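Orkness single player, worth it or skip to multiplayer?
14 replies · 2 min read

edileuza_m
Finished the campaign on Friday and I'm a bit torn. The Rurkia levels are lovely, then it just stops. Is it me?

valdir78
Not you. I clocked it in one sitting and barely died. Multiplayer is where the money went, and I'm fine with that — I've played 400 rounds and still get lost on Damasceno.

NaimaEl
Disagree! The submarine bit beats anything in the last game. You lot rush everything on easy and then moan it's short.

valdir78
I played on hard, thanks.

RonaldoV
There's room at my end if anyone fancies bringing a pad round for split screen. 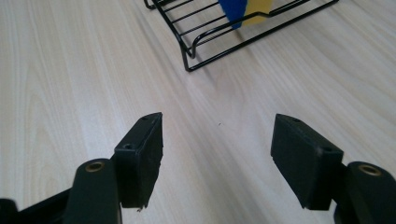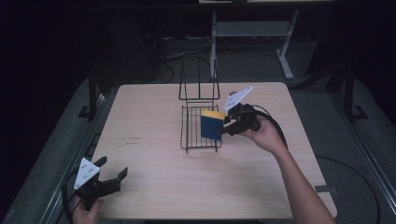
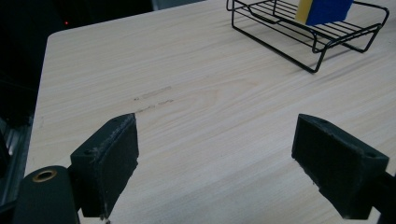
Same pale tabletop in all three

edileuza_m
Tempting! Does split screen still drop to 61 frames when the smoke goes off?

RonaldoV
Mine does, yes. Turn shadows down to medium and it's playable.

NaimaEl
Or play the campaign again and find the letters. There are 100 and I've got 78, so no, it isn't a four-hour game.

valdir78
Collecting letters isn't a campaign, Naima.

Shares: 61 · Comments: 14
Back to top · Contact · © Somow Forums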